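Häufige Fragen zu Arbeitsplatten und Tischen für Gewerbe und Objekt
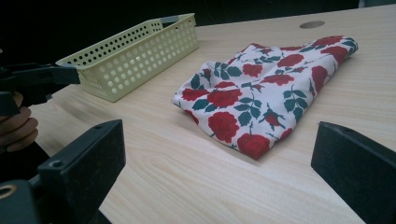 Foto: Esholm Objekttischlerei

Wir liefern Tischplatten, Tresen und Einbauten an Bauträger, Hotels, Kantinen und gelegentlich an Privatleute, die uns hartnäckig genug anrufen. Die folgenden Fragen bekommen wir so oft gestellt, dass unser Telefon sie inzwischen vermutlich selbst beantworten könnte.

Ab welcher Menge liefern Sie?
Ab einer Platte. Der Objektpreis beginnt allerdings erst bei zehn gleichen Stücken, und mit „gleich“ meinen wir gleich. Zehn Platten in neun Formaten sind ein sehr schönes Projekt, aber kein Objektpreis. Unser bisher größter Auftrag aus einem Guss umfasste 458 Schreibtischplatten für die Hotelilell-Häuser — pardon, Hotilell, wir üben noch.

Was kostet eine Platte?
Das hängt von Holzart, Stärke, Kante und Oberfläche ab. Als Anhaltspunkt: Eine geölte Platte der Serie Urlow in 120 mal 60 Zentimetern kostet 169 Euro netto ab Werk. Wer uns nur „so was Helles, Schlichtes“ schickt, bekommt zunächst eine Rückfrage und danach ein Angebot. Umgekehrt haben wir es versucht, es hat niemandem Freude gemacht.

Was ist der Unterschied zwischen Urlow und Mazandarani?
Urlow ist unsere Serie mit gerader Kante und ruhiger Oberfläche, lieferbar in Esche, Ahorn und Eiche. Mazandarani hat eine unterseitig stark gefaste Kante und wirkt dadurch dünner, als sie ist. Beide sind gleich belastbar. Architekten bestellen meistens Mazandarani, die Leute, die später damit arbeiten müssen, meistens Urlow. Wir mischen uns da nicht ein.

Nehmen Sie selbst Aufmaß?
Ja, im Umkreis von 100 Kilometern, bei größeren Projekten auch darüber hinaus. Das Aufmaß kostet extra und wird bei Auftragserteilung angerechnet. Sie dürfen gern selbst messen, dann haften wir nicht für die Maße. Bitte messen Sie Nischen vorne, in der Mitte und hinten. Wände sind seltener rechtwinklig, als der Plan behauptet, und im Altbau ist der rechte Winkel eher eine Absichtserklärung.

Wie lange ist die Lieferzeit?
Vier bis sechs Wochen ab Freigabe der Zeichnung. Ab Freigabe, nicht ab dem Telefonat, in dem Sie gesagt haben, dass es im Prinzip so passt. Im Januar sind wir meist etwas schneller, weil dann außer uns kaum jemand ans Bauen denkt. Lagerformate der Serie Urlow verschicken wir innerhalb von fünf Werktagen.

Bis wohin wird geliefert?
Standard ist frei Bordsteinkante. Lieferung bis zur Verwendungsstelle und Montage bieten wir gegen Aufpreis an. Bitte teilen Sie uns vorab mit:
Stockwerk
Aufzug, mit Innenmaßen der Kabine
engste Stelle im Treppenhaus
Ladezone und mögliche Anlieferzeiten
Die Angabe „Aufzug vorhanden“ hat uns schon einmal sechs Stockwerke gekostet. Unsere Tour für Objektkunden fährt donnerstags.

Ölen oder lackieren?
Öl lässt sich stellenweise ausbessern, will aber gepflegt werden, in der Gastronomie zwei- bis dreimal im Jahr. Lack ist unempfindlicher gegen Flecken, dafür muss bei Schäden oft die ganze Fläche neu gemacht werden. Für Kantinen empfehlen wir Lack, für Besprechungsräume Öl. Für Besprechungsräume mit Filterkaffee und ohne Untersetzer dann doch wieder Lack.

Womit darf ich die Platte reinigen?
Mit einem feuchten Tuch und etwas neutraler Seife. Keine Scheuermilch, keine Stahlwolle, kein Dampfreiniger. Ja, auch nicht nur kurz. Stehendes Wasser bitte abwischen, vor allem an Ausschnitten und Stoßfugen. Eine Pflegeanleitung zum Aufhängen liegt jeder Lieferung bei und wird erfahrungsgemäß mit der Verpackung entsorgt. Wir schicken sie Ihnen gern ein zweites Mal als PDF.

Die gelieferte Platte sieht anders aus als das Muster. Ist das ein Mangel?
In der Regel nein. Holz wächst, ohne sich vorher mit unserer Mustermappe abzustimmen. Unterschiede in Farbe und Maserung sind möglich, und helle Hölzer dunkeln unter Licht nach. Bei Risse- oder Kantenfehlern sieht die Sache anders aus, die beheben wir. Wenn mehrere Platten nebeneinander stehen sollen, vermerken Sie das bitte in der Bestellung, dann sortieren wir vor.

Kann ich Muster bekommen?
Bis zu drei Handmuster sind kostenlos. Alle weiteren berechnen wir mit vier Euro pro Stück. Diese Regelung verdanken wir einem Planungsbüro, das sich mit unseren Mustern allem Anschein nach den Flur gefliest hat.

Welche Maximalmaße sind möglich?
Am Stück fertigen wir bis 4.200 mal 1.000 Millimeter. Breitere Platten teilen wir und liefern sie mit Verbindern. Sondermaße berechnen wir millimetergenau. Wer 1.602 Millimeter bestellt, erhält 1.602 Millimeter, auch wenn die Nische dann nur 1.600 hat.

Wie erreiche ich Sie?
Über das Anfrageformular oder telefonisch werktags von 8 bis 16 Uhr. Zwischen 12 und 12.30 Uhr ist Mittagspause, und die nehmen wir ernst. Zeichnungen bitte als PDF oder DXF, abfotografierte Skizzen gehen zur Not auch, sofern die Maße lesbar sind.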